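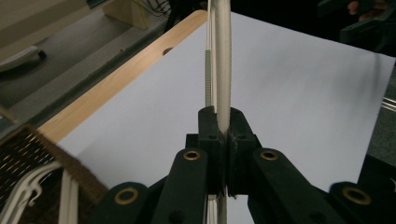
K. Mbwambo
Lecturer, Robot Learning Lab Course
Handout 4: Learning from hand-held grippers

Read this before the lab. I know you won't, so the important part is in the section on failures, where people go looking when it's too late.

1. The idea

You want a robot to copy what a person does with their hands. The old way is to have the person drive the robot around by remote control, and it is about as pleasant as buttering toast with a crane. In the hand-held method you take the gripper off the arm, more or less, and give it to the person. A camera rides along on the tool. The person does the task, the camera records it, and the robot gets the lesson later.

The fingers in the picture are closed on a white tube, with a thin threaded rod standing just to the left of it. Look at how much of the view the gripper takes up. Students always ask whether we should crop it out. No. The fingers are the one thing that looks nearly the same in the recording and on the robot, and the policy leans on them heavily.

2. What gets recorded

For each demonstration we keep:
the video from the tool
the path of the tool through space, worked out from the video and the motion sensor
the opening between the fingers

Force is missing from that list. A tube held gently and a tube held for dear life can look very much alike, and the policy has to guess. Tenditz, our in-house training code, guesses "dear life" more often than I would like.

3. Last year's result

The class set came to 531 demonstrations, of which 40 were thrown out because the tracking got lost. We trained on the rest and ran the policy on the Brurko arm, 21 trials on parts it had seen and 21 on parts it had not. It managed 15 of the first group. I will let you see the second number in class, when I can watch your faces.

4. How it fails

Tracking loss. Large plain surfaces give the tracker very little to hold on to. A big white sheet filling the middle of the view is lovely and bright and nearly useless. Clutter at the edges helps, so please don't tidy the bench for my sake.

Speed. People are quick and the arm is slow. Demonstrate at a pace that feels slightly insulting.

Hidden contact. With closed fingers this near the lens, the point where pad meets part may be partly covered. Approach so that the part is visible for a while before you grip.

Pauses. If you stop to think, the robot learns to stop. It does not learn to think.

5. For the lab

Work in pairs. Load the Pronura viewer, pick any three demonstrations, and mark the moment you believe contact begins. Your partner does the same without looking. Compare, argue, and write down how far apart you were in frames. Bring the argument to class along with the numbers.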